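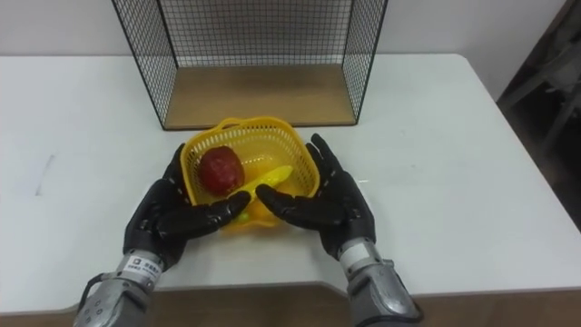 Why does a two-handed lift need its own practice session when each arm already works well by itself?

Two arms holding one object are joined through that object, and a small error in either arm becomes a push or a twist on the other. Faults that stay hidden in single-arm work show up at once.

Handout 5: Pick, Fill and Shelve
Shared Workshop Course in Home-Built Automation
Prepared by Xiaoyan Fang. Bench exercises revised by Rawiri Mahuika.

Purpose of the session

Participants will program a two-arm build to place fruit in a basket with one hand, take hold of the basket with both hands, and set it on a shelf. The session assumes that Handout 4 (joint limits and homing) has been completed and that each team's build has a signed check sheet.

Work is done in teams of 3. One member runs the control program, one watches the arms and keeps a hand on the stop switch, and one writes the log. Roles change after every block of trials.

Part A. Filling the basket

The basket is placed first and its position is saved in the program under the name "home basket." Teams should not move it by hand once the position is saved. If it is bumped, save the position again before the next trial.

Round objects are to be attempted before long ones. A round object can be approached from nearly any side, while a banana has to be gripped across its width, and the wrist angle must be worked out for each new position on the table. Set the closing force at the lowest value that holds the object, and raise it one step at a time. The Jikton controller stores the last value used and will load it again at startup, so read the value aloud before enabling the hand.

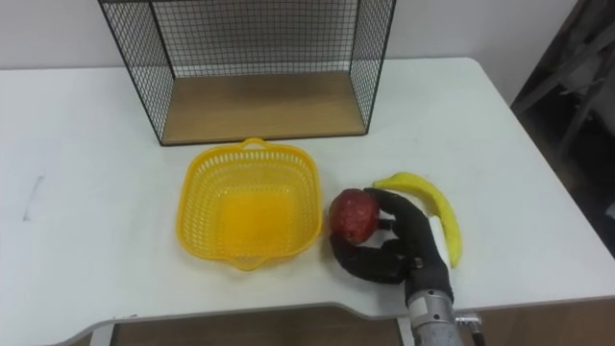 Figure 2. Single-hand grasp of the red fruit beside the basket, Part A.

The release point should be above the inside of the basket and clear of the rim. Most failed trials in the December session were releases made too early, with the palm past the wall but the fingers still outside it. Teams using the Plulden motion editor can correct this by adding a waypoint directly over the basket and removing any blending between that waypoint and the release.

Complete 11 trials for each object. A trial counts as a success only if the object stays in the basket and the basket does not shift from its saved position. Record both results separately.

Part B. Taking hold with two hands

The hands must arrive together. If one hand makes contact early, the basket slides toward the other and the saved position is no longer valid. Use the "wait for both" command before the final approach, and keep the final approach slow.

Do not control both arms by position alone once contact is made. One arm is to be named the leader and follows the planned path. The other follows the leader and holds a light, steady inward force. Teams may choose either arm as leader, but the choice must be written in the log and kept for the whole block.

Before any lift, hold contact for 5 seconds and watch the force reading. A reading that climbs while the arms are still means that the two arms disagree about where the basket is. Open both hands, back away, and repeat the calibration from Handout 4.

Part C. Placing on the shelf

The shelf limits where the hands can go. The mesh side panels leave less room than they seem to, and the knuckles are usually the widest point of the hand. Measure the clearance on each side with both hands in their gripping pose and enter the smaller value in the program as the side limit.

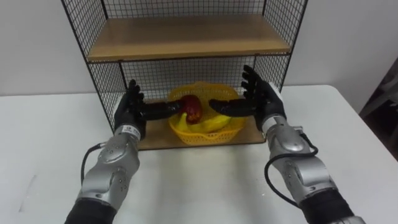
The approach should be level and straight for its whole length. Tilting the basket to clear the front edge of the board is not permitted, as the contents roll and the load moves to one hand. Raise the path instead, and lower the basket only when it is fully over the board.

After the basket is down, reduce the inward force to zero before either hand opens. Both hands then open, pause, and withdraw along the path by which they entered. Opening one hand first will pull the basket sideways.

Log and submission

Save each log under the team name followed by the course code, 634. Logs are to be copied to the Fu folder on the workshop computer before the bench is released to the next team. The log must include the closing force for each object, the arm named as leader, the side limit, and a short note on each failed trial. Teams that used the Lusine cable guides should state this, as the guides reduce wrist travel.

Reading for the next session: Handout 6, sections on recovery after a dropped object.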